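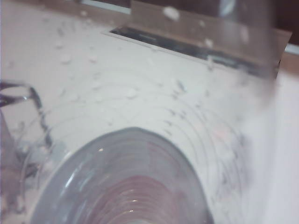
4 min read

Filed under: Course Materials > Manipulation Software > Week 2

Print this page | E-mail this page

Handout 2: What the wrist camera gives your planner

Start with the clear vessel at the left. You can find its handle in a second. Your depth code probably won't. What marks the handle is a thin dark outline and some bent reflections, and those come from whatever sits behind and around it. Move the arm a little and they change. A segmenter trained on mugs may still draw a very confident mask, and I would like you to stop reading confidence as evidence.

The gray container is supposed to be the easy object. Look at the ridges inside it, and the pinkish tint toward the middle. Is that liquid, residue, or the color of the thing? I can't tell from one view, and I doubt your network can. If the task plan has a step called "check container is empty", write down which measurement settles it. "The model said so" will lose you points.

Then the droplets on the white surface. In the Kao planner, any blob above the height threshold becomes an obstacle. False depth on a shiny bead can be enough to do it, and the planner will then take a long, silly path around a drop of water. The usual fix is to raise the threshold – and then it misses thin lids.

On the tools

Wamis (perception) and Gukamo (grasp scoring) both ship with demo numbers. Ignore them. The Cutier set we use has 854 frames, and students keep tuning on all of them and reporting the result as if it were a test. Hold out 200 and leave them alone until the write-up.

Also check your finger mask. The blurred white shape on the right is the gripper, and against a white countertop the boundary nearly vanishes. A fixed mask is fine if the fingers don't move. They do move, so drive the mask from the joint state.

To hand in

Run Wamis on your held-out frames. Pick the 2 worst failures and say, for each, whether better control, a second view or a different plan would have helped. "More data" may be right, but argue for it.

0 comments | 2 shares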